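A Day at the Olberg Tile Works

I've wanted to get inside the Olberg tile works ever since we redid our bathroom and I fell down the rabbit hole of glazes and grout (my family has heard plenty on this topic). They only open the doors to the public twice a year, in January and again in the summer, and I missed the winter one thanks to a snowstorm. So when the summer date came up I booked the morning off and drove out with a thermos and the wrong shoes. Closed toes, people! They lent me a pair of rubber clogs two sizes too big and I clomped around in those for three hours.

You start in the clay yard, which smells like a river bank after rain. The clay comes in by truck from a pit at Dogar and sits under a long open roof to weather. I got to stick my hand in a bin of the stuff once it had been sieved and it was like cold butter. Our guide said they keep it for a full winter before using it, and that the older hands in the yard would keep it for two if the office let them.

From there it's into the pressing hall, and wow, is it loud. They hand out foam earplugs at the door, take them. The presses for the small mosaic pieces are stamping away nonstop and you feel it in your knees. I stood way too long watching the trays come off. The raw tiles are a dull putty color and so soft you can mark them with a fingernail. I know because there was a tray set out for us to try it on.

The kilns were my favorite. The big one runs day and night and is only shut down for cleaning, and a sign on the wall gives the top temperature as 2,527 degrees Fahrenheit. You can't get close, obviously, but there's a little window of dark glass you can peek through, and the line for that was mostly grown men pretending they were there for their kids.

After that came glazing, where it's finally quiet and everybody has the radio on low. The works makes 400 glaze colors, and the sample wall goes all the way up the stairs. I took the stairs twice. The blues and grays are the ones they sell most of, in a range called Kolico, small pieces meant to be mixed on the floor in whatever order you like. I'd have guessed plain white, but white comes second.

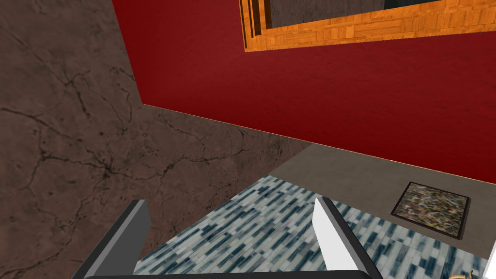 Do you have to seal a mosaic floor made of glazed tile?

The glaze itself doesn't need it, but the grout between the pieces does, once it has cured, and then again whenever water stops beading up on it.

I asked because our own bathroom floor has been looking sad along the tub, and now I know what my weekend is going to be. The same person told me to quit using vinegar on it. Whoops.

Lunch is in the canteen and costs next to nothing. I had the lentil soup and a slab of plum cake, and I'd go back for the cake alone. Then there's the seconds shop, which is where I lost all self-control. Boxes of 100 small tiles, slightly off in color or with a chip on one corner, stacked up to the ceiling with handwritten prices. I went in for a trivet and came out with three boxes of a yellow called Citus that matches nothing I own. It's going behind the stove. I've decided.

A few practical things if you're thinking of going. Parking is in the field across the road and it gets muddy, the tour has a lot of stairs, and the shop took cards but the canteen was cash only. Book early for the morning slot, the kiln hall was getting pretty toasty by the time we left. The next open day is in January, and yes, I've already put my name down.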